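3 min read
Search notebook Search

Feb 14, 2026

Dye bench, indigo again. Came in on a Saturday to feed the vat, which is what my life is now. Batch 2 smelled right at last (sort of wet hay and old pennies) and had a proper coppery film, so I stirred in another spoon of lime and left it with the lid on. Quang Quách reckons I'm overfeeding it. He may be right!

Dipped the Saltetti linen and the cheap Grultex calico side by side, same dips, same airing. The linen went a lovely deep slatey blue. Calico stayed patchy, and I'm fairly sure that's the size they put on it, so next lot gets scoured overnight with soda first. Used 459 g of dry cloth altogether, nearly 700 ml of stock.

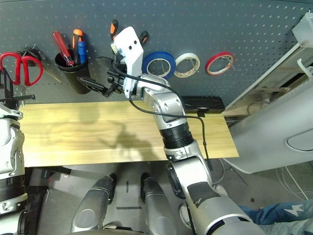
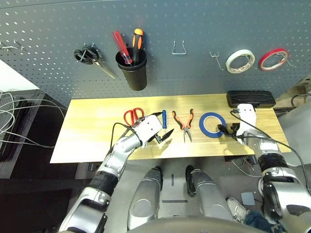
Screwdrivers live in the black cup on the pegboard.

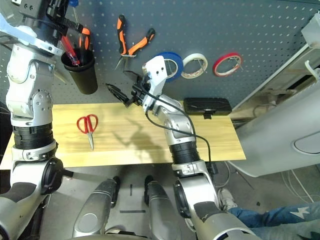
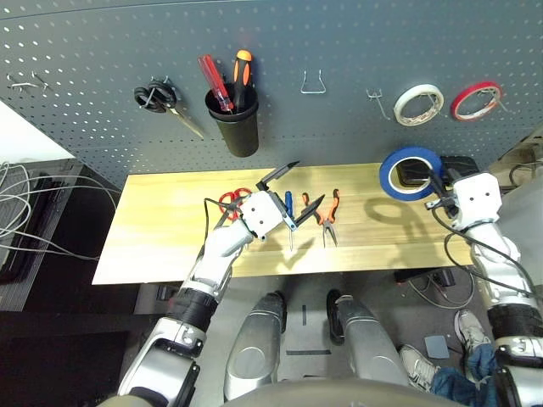
Forgot to say, the soy milk binder test was a flop. Loan Phan's method from May had it strained twice and I only did it once, so there were little bits all over the cloth and the paste dragged. Might try her finer muslin. Cornel wants swatches for the Ninh order and I've told him not before the calico behaves.

Rinse water still running greenish on the third bucket, so leave the pieces hanging and don't wash them yet, please, whoever's in next. pH strips are down to the last few. Ask Siyabonga for more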